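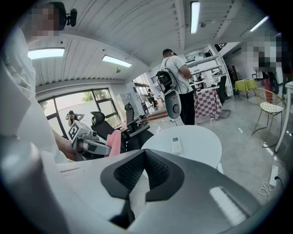

Cleaning and Tuning Up Mesh-Back Office Chairs

Guides > Workplace > Furniture Care > Chairs

Mesh chairs go a long time without attention, and most offices only look at them when one starts to squeak or sink. By then the mesh has a year or more of dust and skin oil in it, the casters are wound up with hair, and a bolt or two has worked loose. An hour per chair fixes nearly all of it.

These steps are the ones we use at the Tresinwood and Condville offices, where the chairs are a mix of older Barroso models and newer Posberg ones. They should carry over to most chairs with a fabric mesh back, a padded or mesh seat, a gas cylinder and a five-point base.

What you need

- Vacuum with a soft brush attachment
- Dish soap
- Two white or undyed cloths (colored ones can bleed into light mesh)
- A soft brush, such as a nail brush
- Spray bottle that holds at least 500 ml
- Seam ripper or small scissors
- Flathead screwdriver
- Set of hex keys
- Dry silicone lubricant
- An old sheet or flattened box for the floor

Skip bleach, glass cleaner and anything with solvent in it. Bleach weakens the fibers, and solvents can cloud plastic frames. Check the tag under the seat too. If it carries an S code, the seat fabric shouldn't be cleaned with water, and you should stick to vacuuming it.

Step 1: Vacuum first

Do all the dry work before any water touches the chair. Dust that gets wet turns into a gray paste that sits in the weave and is much harder to get out.

Start with the back of the backrest. Dust settles there, and vacuuming from the front first just pulls it further in. Go over it in straight passes, then turn the chair around and do the front. Finish with the seam where the mesh meets the frame, and the gap between the seat and the back, where the crumbs are.

Step 2: Wash the mesh

Fill the spray bottle with warm water and add 7 drops of dish soap. More soap than that takes forever to rinse.

Mist a section until it is damp but not dripping. Work it with the brush in small circles, pressing lightly. Mesh stretches, and leaning on it hard in one spot can leave a slack area that never quite comes back. Hold a dry cloth behind the section while you brush, and it will catch most of the dirty water.

When the whole back is done, wipe it down twice with a cloth wrung out in clean water. Soap left in the weave attracts dirt, so do the second wipe even if the first one looks good.

For ink, dab with a little rubbing alcohol on a cloth after testing it on a hidden spot. Old ink usually fades instead of coming out completely.

Step 3: Wipe the arms and levers

Use the same soapy water on the armrests. The soft pads on the older Barroso chairs go sticky with age, and no cleaner will cure that. If wiping doesn't help, order new pads – they are held on with ordinary bolts from underneath.

Clean the levers and knobs while you're there. They get touched all day and almost never get washed.

Step 4: Clear the casters

Lay the sheet on the floor and turn the chair over onto it, resting it on the seat edge and the armrests. Get someone to help if the chair is heavy.

Most casters pull straight out. If one won't move, slide the flathead screwdriver between the top of the caster and the base and pry gently, a little on each side. Cut through the hair and thread around the axle with the seam ripper, then pull it out in pieces. Wipe the wheel, spin it, and put it back only when it turns freely. You should feel it click into the base.

A caster with a flat spot or a cracked hood needs replacing. Measure the stem before you order. The common size is 11 mm across, but some chairs take a slightly smaller stem, and the two don't interchange. Replace the whole set at once so the chair sits level.

Step 5: Tighten everything

With the chair still upside down, check the bolts that hold the mechanism to the seat. Tighten them in a cross pattern, a bit at a time. Then do the arm bolts and the ones at the bottom of the backrest.

Stop when they are snug. Many of these bolts go into inserts set in a plastic or plywood seat pan, and it's easy to strip one. If a bolt keeps coming loose, a drop of medium-strength threadlocker will hold it. Keep threadlocker off bare plastic.

Step 6: Deal with squeaks

Stand the chair up and rock it to find where the noise comes from. Spray a short burst of silicone on the pivot points of the tilt mechanism, work the tilt back and forth, and wipe off the excess. Don't oil the gas cylinder. If the chair sinks while someone is sitting in it, the cylinder is worn out and has to be replaced. Never try to open one, as it is under pressure.

Step 7: Let it dry

Leave the chair in a ventilated room overnight. The mesh dries fast, but a padded seat takes much longer than it feels like it should. Keep chairs away from heaters while they dry.

How often

We vacuum every month and do the full wash each November. Casters on carpet need clearing about twice as often as casters on hard floors. Write the order number for spare parts on a piece of tape under the seat. For our Posberg chairs the caster set is part 2445, and having it on the chair saves looking it up every time.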